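Vulumville Sewing Help > Cutting out > Slippery fabrics

Viscose skirt panels come out different shapes, same pattern piece

Adi Ismail
Joined in April, 11 posts

I am making the Akpalu skirt from Endbridge, the six-panel one with the side pockets and the very optimistic "confident beginner" label. The fabric is a plain woven viscose, quite light, and it behaves like something poured out of a jug.

I washed it first, ironed it, folded it selvedge to selvedge, pinned the paper on and cut round with my good shears. When I took the paper off I had panels which are supposed to be twins and are at best cousins. One is longer down the left side. Another has a hem that curves where the pattern piece has no curve. I put two of them together at the waist and by the time I got to the bottom there was a gap of 19 mm, and I hadn't sewn anything yet, so I can't even blame the machine (an Avirus, second-hand, normally blamed for everything).

I cut on the dining table because the alternative is the floor, and my knees have views about the floor.

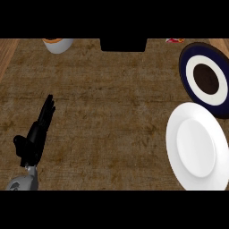

Tabletop in brown wood, plenty of wear.

My questions, in order of despair:

Can I rescue the panels I've got, or is this now a very expensive set of dusters?

Is there a way of cutting viscose that doesn't involve it wandering off? I have read that you should "simply cut on the cross-grain with a light hand", which I'm sure means something to the person who wrote it.

Do I need a rotary cutter? I don't own one and I'm a bit frightened of them.

I have enough fabric left for two panels, possibly three if I stop cutting pocket pieces as though they were free.

buttonhole_dread
198 posts

Use more pins.

Nadine Zein
Helper, more than 2,000 posts

I wouldn't use more pins. Every pin lifts the cloth a bit, and on viscose a row of them gives you a row of small hills which you then cut across. Flatten the hills afterwards and there's your wobbly edge. Weights are better. Tins will do, or big washers from the hardware shop, or mugs if nobody in your house is likely to come along and drink from them.

Taking it in the order you asked, more or less.

Rescuing the panels

Don't trim anything yet. Viscose stretches when you look at it, so some of your 19 mm may be cloth that has been pulled out of shape and would like to go home. Lay one panel flat, pat it into line with your hands (pat, don't stroke), and press it with the iron going straight down and straight up again. Leave it alone until it has cooled. Then put the paper piece back on top and see what you've really got.

If the panel is bigger than the paper anywhere, trim it to match. If it's smaller at the hem, cut all six to the shortest one and have a slightly shorter skirt. If it's smaller at the side you can steal a little from the seam allowance, but only if Endbridge have given you the generous allowance, and you'll have to check your own sheet because they change their minds from one pattern to the next. If it's smaller at the waist, recut that one. That's what your spare fabric is for.

One thing to check before any of it: hold a bad panel up by the waist and see whether it hangs straight. If it swings round to one side like a door in a draught, it's off grain, and no trimming will cure that. It'll twist round your legs all day. Recut, or make it into pocket bags.

Cutting the next ones

Single layer. I know the layout sheet shows it folded. The layout sheet was drawn by somebody using fabric made of ink. When you fold viscose the bottom layer goes wherever it pleases and you can't see it going. Open it out flat and cut each panel one at a time, turning the paper over for the opposite side. Write on the paper which way up you've already done. I once made a whole skirt of left halves.

Find the true grain before you lay anything down. Snip into the selvedge near the end, get hold of one crosswise thread and pull it gently. It leaves a faint line. Cut along the line and you have a straight end to work from. It's tedious and it breaks every few inches and you have to pick it up again with a needle. Put the radio on.

Next, stop it sliding. A bare polished table is a skating rink. Put an old cotton sheet down, pull it tight and tape it underneath the edges, then lay the viscose on that. The cotton grips it. Brown paper also works and you can pin through both and cut the lot together, though not with your good shears, please.

Don't let the spare length hang off the end of the table either. The weight of it drags on the bit you're cutting. Roll it up and rest it on a chair at the same height.
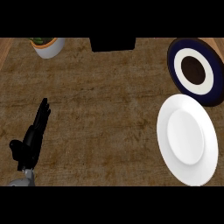 Shears or rotary

Shears are fine. Keep the lower blade resting on the table, take long cuts, and don't close the points all the way at the end of each one or you get little steps. Walk round the table. The fabric stays where it is and you do the travelling. It feels silly for the first panel.

A rotary cutter is easier on this sort of cloth, I'll admit, but you need a mat under it as big as the panel, and the mat costs more than the skirt. Borrow one if you can. They aren't frightening so long as you shut the guard every time you put it down, including the times you're only putting it down for a second.

After cutting

Stay-stitch the waist edges the same evening, before they have a chance to grow. Sew the long seams all in the same direction, waist down to hem. Then hang the skirt up overnight before you level the hem, and be prepared for it to have dropped unevenly in spite of everything. They do that.

Adi Ismail

Thank you, Nadine. I patted and pressed as instructed and the gap has gone down to something I can cover with a shortish hem and a positive attitude. One panel does swing like the door in a draught, so that one is becoming pockets. I've found an old sheet and I'm cutting its replacement tonight, single layer, with four tins of chickpeas.

buttonhole_dread

I still say pins.

Nadine Zein

In the seam allowance, then, and fine ones. Adi, mark the wrong side with a bit of chalk before you lift the panel off the sheet. Plain viscose looks identical on both sides until it's sewn in.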